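Eleven Weeks in the Mill Office

Saqib Bhutto got the email offering him a residency at Lavoie while he was standing in line to return a blender. He read it twice, returned the blender anyway, and spent the refund on a bus ticket.

Lavoie is a former textile mill with studios on two floors and, by his account, one good chair. It takes four artists at a time, houses them upstairs and asks for a public showing at the end. Bhutto, a printmaker who has lately wandered into sewing, went in March and stayed eleven weeks. We spoke over the phone shortly after he got home. He was eating something crunchy and didn't apologize for it.

"I applied to 24 of these in two years," he says. "I had a spreadsheet. There was a column for the fee, a column for the deadline and a column called 'feelings,' which I stopped filling in pretty early."

Most of the 24 never wrote back. Gremia, a residency he'd wanted since school, sent a rejection that opened with someone else's name. Treltis accepted him and then explained that acceptance meant he would be paying for the studio, the bedroom and a share of the opening-night wine. He did the math and stayed home.

"I don't mind being poor for art," he says. "I do mind getting an invoice for it."

Lavoie paid a stipend and gave him a key. The proposal that got him in promised a series of large prints about mill work, made with pigments from local plants. He abandoned it in the first week. The plants weren't up yet, and the press had a crack in the bed that everyone in the building knew about except the person who wrote the equipment list.

What he found was the old mill office, and in it a cabinet of order slips: pink carbon copies, most of them for shirting, many with notes in the margins. He started copying the notes onto cotton with a needle. "Send the blue, not the blue you sent before." "Mr. H. will not pay for this." One says only "Again."

He had never embroidered anything. A painter down the hall taught him backstitch in one evening and then, he says, took it back the next morning when she saw what he'd done with it. By the end of his stay he had finished 83 pieces, each the size of the original slip. He had told the residency to expect 100.

"I told them the other 17 were implied," he says. "They put that in the wall text. I was joking, and now it's a concept."

The four residents ate together most nights, which he'd been dreading. "You picture everybody talking about their practice. We talked about the hot water. There was enough for three people, and we were four, and I'd say that shaped the work more than any of the studio visits."

Studio visits are a sore spot. One curator came for an afternoon, looked at the embroideries for a long time and asked whether he'd considered making them bigger. Another asked if they could be smaller. He wrote both questions on the wall in pencil and was later asked to paint over them.

The showing drew roughly 40 people, several of whom had parents who worked at the mill. One woman stood in front of a piece and said she knew that handwriting. He asked whose it was. She said she'd rather not get into it.

"Best review I've ever had," Bhutto says.

The pieces are now in a box under his bed while he looks for somewhere to show them. Tremico, a print shop with a gallery in front, has offered him the window for a month, and he's thinking about it. He is also applying again. The spreadsheet is back, and the "feelings" column has been replaced with one for hot water.

Asked what he'd tell an artist filling out a first application, he chews for a while.

"Write down what you'd like to do," he says. "They won't hold you to it. And call and ask about the press." 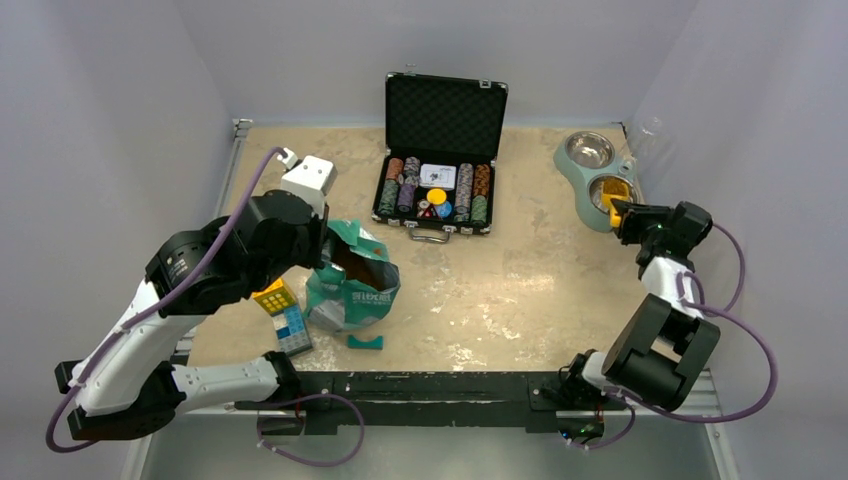
More Interviews

Posted June 25, 2018, in Artists and Residencies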